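Prisero grip-limit fault

The Prisero grip-limit fault is a software fault that was found in the Prisero handling program, a simulated environment in which a two-finger robotic gripper learns to pick up fragile objects. The program was written at Lulton for museums and teaching collections that want to move bones and similar specimens by machine. The fault caused the gripper to report a safe closing force while the force in the simulation was much higher. It was discovered in April, before any real specimen was handled with the affected version.

Background

Prisero loads a scanned object, places it on a surface with a random stone, wood or fabric texture, and asks the controller to approach, close and lift. The jawbone set is considered one of the difficult sets. A jawbone is long and narrow, its weight is not evenly divided, and the teeth make an irregular side for a flat finger pad. Each training run in this set contains 720 attempts.

The force limit is kept in a separate module named Jollwood. When the limit is reached, Jollwood should stop the fingers and mark the attempt as failed.

Description of the fault

Jollwood read the contact force from only one point on each finger pad. With a smooth object this gave an acceptable value. With a row of teeth, the pad could touch at two or more points, and the module kept the last value it received, even if it was the smallest. The fingers then continued to close. In the log the attempt appeared as a normal success.

A second error made the first one harder to notice. The simulated bones were rigid and could not break, so no damage was ever shown on the screen. An operator who watched the attempts saw a bone held firmly between the pads and had no cause for alarm.

Discovery

The fault was found when the controller was moved to a test bench at the Ahuja workshop, where plaster copies were used in place of bones. Of the first 3 copies of the lower jaw, 2 lost teeth during closing. The bench was stopped and the logs were compared with the simulation. After the contact forces were added together correctly, 600 of the 720 attempts in the last training run were above the permitted limit.

Correction

In the corrected version, Jollwood adds the forces of all contact points on each pad and stops the fingers on the higher total of the two pads. Objects in the jawbone set also received a breaking value, so that an attempt ends when a tooth is loaded too strongly. Controllers trained with the earlier version were withdrawn and must not be used on real material.

See also: Contact force; Robotic gripper; Specimen handling
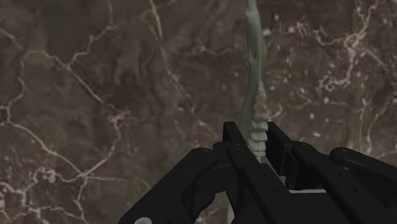 Reading time: 2 minutes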